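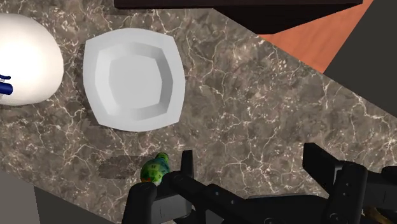 책장에 꽂아둔 책에서 나는 퀴퀴한 냄새, 어떻게 빼나요?
밀폐되는 통에 책을 세워 넣고 베이킹소다 그릇을 같이 넣어 12일쯤 두면 꽤 빠집니다. 햇볕에 펼쳐 두는 건 비추. 종이 누렇게 됩니다.

집에서 하는 책 관리 메모
헌책 사다 읽는 사람용. 생각나는 대로 적음.

냄새 빼기
통은 뚜껑 꽉 닫히는 걸로. 저는 솔튼(Saltton) 리빙박스 큰 거 씀. 책은 눕히지 말고 세워서 살짝 부채꼴로 벌려 넣기. 소다가 종이에 직접 닿으면 가루가 책등 사이로 들어가서 골치 아픔. 그릇에 담고 위에 거즈 한 장. 중간에 소다 한 번 갈아주고 냄새 맡아보고, 아직이면 며칠 더. 담배 냄새는 오래 걸려요. 커피 찌꺼기는 바짝 말린 것만. 덜 마른 거 넣었다가 곰팡이 핀 적 있음...

가격 스티커 떼기
코팅된 표지면 드라이어 약한 바람으로 좀 데운 다음 모서리부터 천천히. 끈적이가 남으면 지우개로 살살 문지르기. 지우개로 안되면 식용유를 면봉에 아주 조금, 바로 마른 천으로 닦기. 코팅 안 된 종이 표지엔 기름 절대 금지, 얼룩 그대로 남음. 도서관 라벨은 웬만하면 그냥 두세요. 표지까지 같이 뜯어져요.

젖은 책
물 쏟았으면 일단 겉물기만 수건으로 눌러 닦기. 문지르면 안 됨. 그다음 키친타월을 스무 장 정도마다 한 장씩 끼우고, 축축해지면 갈고 또 갈고. 웬만큼 마르면 무거운 책 밑에 눌러 두기. 푹 젖은 건 지퍼백에 넣어 냉동실. 얼려두면 나중에 시간 날때 천천히 말릴 수 있음. 단, 아트지로 된 화보집은 붙어버리면 끝이니까 제일 먼저 손대야 함.

떨어진 책장 붙이기
딱풀 쓰지 마세요. 마르면 또 떨어짐. 제본용 중성풀이 좋고 굴츠카(Gultska) 작은 병이 2,000원. 한 병이면 오래 씀. 붓으로 안쪽 2mm만 얇게 바르고 제자리에 밀어넣은 다음 유산지 끼워서 하룻밤 눌러 두기. 유산지 빼먹으면 옆장까지 붙습니다. 투명테이프도 비추. 몇 년 지나면 누렇게 변하고 끈적거림.

먼지 털기
책은 덮은 채로 꽉 잡고 책머리 쪽을 마른 붓으로. 등에서 바깥쪽으로 쓸기. 화장용 큰 붓 안 쓰는 거 있으면 딱 좋음. 물티슈는 안 돼요, 종이가 웁니다. 양장본 천 표지는 접착 롤러도 피하기. 실밥이 일어나요.

꽂는 법
너무 빽빽하면 뺄 때 책등 윗부분이 찢어짐. 손가락 하나 들어갈 만큼 여유. 뺄 때도 윗부분을 당기지 말고 양옆 책을 살짝 밀고 가운데를 잡아서 빼기. 벽에 딱 붙이지 말고 좀 띄워야 뒤쪽에 습기가 안 참. 8월엔 제습제 필수인데 책에 안 닿게 구석에. 물 찼는지 가끔 보기, 넘치면 대참사.
저희 집은 거의 185권인데 한꺼번에 털려고 하면 하기 싫어져서 한 칸씩만 함.

읽던 데 표시
포스트잇 오래 붙여두면 풀 자국 남고 글자까지 묻어나올 때 있음. 영수증도 안 좋음, 잉크가 옮음. 그냥 얇은 종이 띠 잘라 쓰는 게 제일 편해요. 금속 클립은 녹슬어요.

북커버 접는 법은 다음에 올릴게요. 크라프트지 있으면 버리지 말고 모아두세요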